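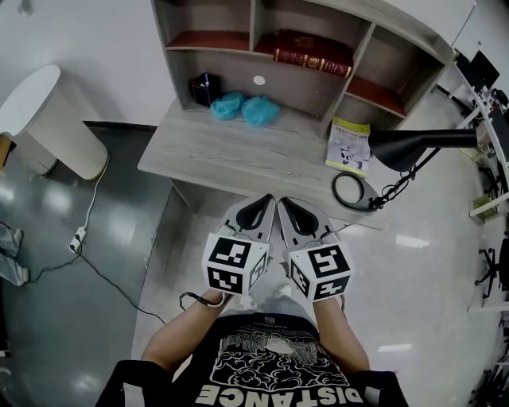 Screen-printed T-shirt

A screen-printed T-shirt is a short-sleeved knitted garment decorated by forcing ink through a mesh stencil onto the cloth. It is the most common form of printed clothing, used for band merchandise, sports clubs, work uniforms, school events and fashion lines. The printing method is also called silkscreen, after the silk mesh used in early frames. Modern mesh is nearly always polyester.

Garment

Most shirts made for printing are jersey knit, in pure cotton or a blend of cotton and polyester. Fabric weight is given in grams per square metre. Lighter shirts drape well and suit hot weather but may show the outline of a heavy print from the inside. Heavier shirts hold their shape and give the printer a more stable surface.

Combed and ring-spun cotton has fewer loose fibres than ordinary carded cotton, so fine lines print more cleanly on it. Blended fabrics shrink less in the wash. They can also release dye into the ink when heated, a fault known as dye migration, which turns white ink pink on a red shirt or grey on a black one.

Process

Artwork is separated into its individual colours, and each colour is output as an opaque black image on clear film. A frame of stretched mesh is coated with light-sensitive emulsion and dried in the dark. The film is laid against the mesh and exposed to ultraviolet light. Emulsion reached by the light hardens, while the areas under the black image stay soft and are rinsed out with water, leaving an open stencil.

The shirt is loaded over a flat board called a platen, which is coated with a light adhesive to stop the fabric shifting. The screen is lowered and a rubber or polyurethane squeegee pushes ink through the open mesh. Designs with more than one colour need a screen for each, and the screens must be lined up accurately, a step called registration.

Mesh is graded by thread count. In North America the figure is threads per inch, and in Australia and Europe it is usually threads per centimetre. A mesh of 48 threads per centimetre is suited to bold shapes and solid lettering. Finer meshes lay down less ink and are kept for halftones and small type.

Inks

Plastisol ink is a suspension of PVC particles in a liquid plasticiser. It does not dry in the open air and can be left in the screen between jobs. It sits on top of the fabric and gives strong colour, but a thick layer can feel rubbery and trap sweat.

Water-based ink soaks into the fibres and leaves a softer finish. It dries in the mesh if work stops for too long. Discharge ink is a related type that removes the dye already in the shirt and replaces it with pigment, and is used mainly on dark cotton.

Printing on black

Dark garments need an opaque ink. White is the usual choice, either alone or as a base under other colours. The base, or underbase, is printed first and partly cured under a flash heater before the next screen is applied. A single-colour white print on a black shirt is cheap to produce and has remained popular for tours and clubs. Large areas of white are often printed twice, with a flash between passes – this covers the fabric better than one heavy stroke.

Placement

A full-front print is centred on the chest and begins a few finger-widths under the collar. A left-chest print is small and used mostly for logos. Oversized prints may run close to the hem or across the side seams, and need a larger screen and platen than standard work.

Small-scale production

Many printers work from garages and shared studios. The Miltlow workshop, which began trading in May with a single manual press, sets a minimum order of 40 shirts per design. Its supplier, Lukard, sells blank shirts in cartons. Larger firms such as Szabo run automatic presses and will not quote on fewer than 300. The design label Gestura released its first line in a numbered edition of 499 shirts, with the screens reclaimed after the last one was printed.

Care

Printed shirts should be turned inside out and washed in cold water. Bleach and fabric softener can weaken the print. Line drying in shade is preferred, and an iron should never touch plastisol directly. Cracking after a few washes is generally a sign of ink that was not fully cured.

See also: Direct-to-garment printing, Heat transfer, Stencil

Page last updated 2024-03-17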